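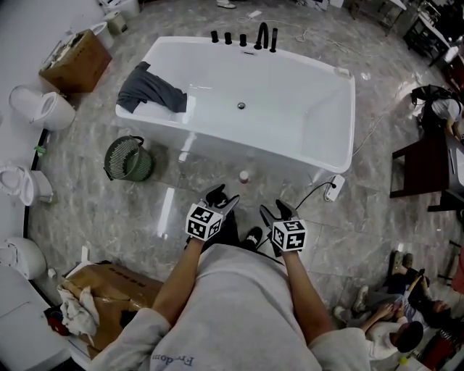 A big white tub on the marble, in a bathroom showroom.

I've gone back to baths this winter, after years of quick showers, and I'm not sorry! Our flat in Vesville has a tiny tank, so I run the hot first and top up with the kettle — two goes usually does it. A handful of plain salts, the radio on the landing, door shut. My water bill crept up a bit, I'll admit, so it's Sundays only until the end of February. If you've got a good bath book (nothing too heavy, mine always get soggy), do write in and tell me.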